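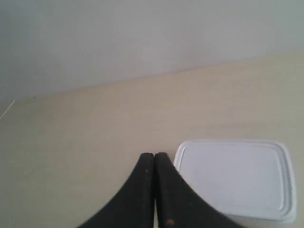
3 min read

Come and sing with us - new voices wanted for the Skurkmont Community Choir

Have you been humming along to the radio in the kitchen and wondering whether you ought to do something about it? We'd love to hear from you. The Skurkmont Community Choir is looking for new singers ahead of our spring term, and we have room in every section, although I will admit straight away that we would be especially pleased to meet some tenors. (We are always especially pleased to meet tenors. The two who stood in the back row all last winter were very brave.)

We're a mixed choir of some 60 adults and we rehearse in the evening from 7.15 until 9, in the long room upstairs at the Hassanpour Hall. The stairs are steep but there is a lift at the car park end, and if you press the bell marked Office somebody will come down and show you the way. Tea is at ten past eight. It was moved from eight o'clock after a certain amount of discussion, and it won't be moving again.

What we sing

A bit of everything, really. Last term we did a set of English folk songs, two spirituals, a rather lovely Fauré piece that took us nearly the whole autumn, and a medley from the musicals that we learnt in a fortnight and enjoyed far more than some of us had expected to. This term the main work is a new arrangement of harvest and sea songs put together by our musical director, with a short solo in the third movement which is open to anybody who fancies a go. We'll be singing it at our concert in April at Virkorum Chapel, which seats 200 and has the kindest echo of any building in the valley.

Who we're looking for

You don't need to read music. About half of us don't, or do it badly, and we have recordings of each part which you can play at home or in the car until the rest of the household begs you to stop. You don't need to have sung before either, and there is no audition. In your first week you'll be asked to sing a few scales next to the piano with our director, purely so that we can put you in a section where you'll be comfortable, and it takes less time than making a cup of tea.

We do ask that you are 19 or over, that you can come to most rehearsals, and that you let us know if you can't make the concert. If you work shifts, or have small children, or are looking after someone, please don't rule yourself out - write and tell us how things stand and we'll do our best to fit round you. Several of our altos swap babysitting between them and seem to have it down to a fine art.

What it costs

Your first 2 rehearsals are free, so you can see whether you like us. After that we ask for a termly subscription, payable all at once or in bits, and there is a lower rate for students and anyone out of work. It covers the hall, the hire of the music, the tea and a very reasonable number of biscuits. You'll want a pencil, a bottle of water and something to keep your music in. For the concert we wear black with a splash of any colour you like, and you'll find a box of scarves by the piano if you have forgotten yours.

Getting to us

The Hisport bus stops right opposite the hall and the last one back leaves at twenty to ten, which gives you time to help stack the chairs (hint!). Parking is free after six. If you'd like a lift from the Virkorum side, say so when you write, as there are usually a couple of cars coming over with seats to spare.

How to join

Drop us a line through the contact form on this site, or leave a note with your phone number at the Hassanpour Hall office. Tell us a little about yourself and whether you think of yourself as high, low or somewhere in the middle - a guess is fine. New members can start at any rehearsal up to the end of February, and after that we'll keep your name for the summer term.

We look forward to meeting you, and do come and say hello even if you are still in two minds.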